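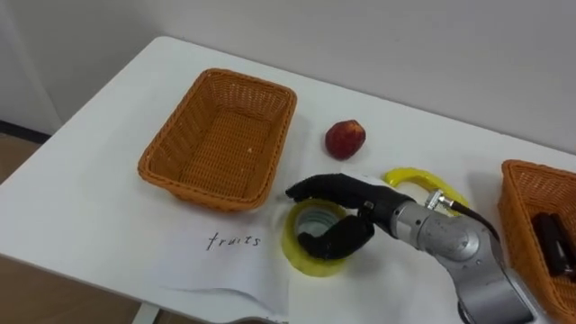
Zineb Ouali
Thread starter · 3,436 posts

Okay basket people, I need opinions. I'm sorting out where the food lives in our place and I've gone with wicker, the orange-brown kind, and a sheet of paper with "fruits" handwritten on it so everyone in the house knows what goes where. It all sits on the white table against the wall for now. My question is whether a fruit basket needs a liner. I love the bare weave but I keep picturing a squashy peach in August and the juice going down into all those little gaps!!

jhun_samonte
Member

Liner, 100%. I lost a nice Pruvoreo basket to one bad plum. A folded dish towel is fine, you don't have to buy anything.

Wael H.
Member · 90 posts

Gonna disagree with Jhun. A towel holds the damp right up against the fruit. Leave it bare, don't pile things deep, and check the bottom layer when you walk past. Mine has had nothing in it but fruit for years and it's fine.

jhun_samonte
Member

"Check the bottom layer when you walk past" – you have met teenagers, right?

Zineb Ouali
Thread starter

Ha, fair. No teenagers but I do have a husband who only eats off the top. The other thing I can't decide is sizes.

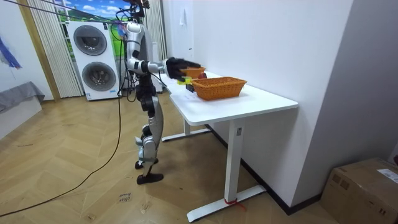 I'm leaning toward the big rectangular one for whatever we buy most of, and the smaller one back by the wall for the odds and ends. Khadija on the kitchen board told me to do the opposite, small one in front so you grab from it and refill. Anybody tried it that way?

KhadijaN
Member

I'm here, I'm here! Yes, small in front. You eat what you see. Also please put that label on a card, loose paper on a table gets splashed and curls up and then you're writing it again every week.

Musyoka Nyamweya
Moderator

I'd skip the label altogether. It's fruit, people can tell. Save the labels for the stuff in lidded tins.

KhadijaN
Member

Labels aren't for telling what it is, Musyoka, they're so people put it BACK

Wael H.
Member · 90 posts

With Khadija on labels, against her on the small basket. Bananas won't fit in it.

Zineb Ouali
Thread starter

Bananas are getting a hook, I've decided. Trying a thin cotton liner first and I'll report back. Does anyone know if the Iltden ones shrink in the wash?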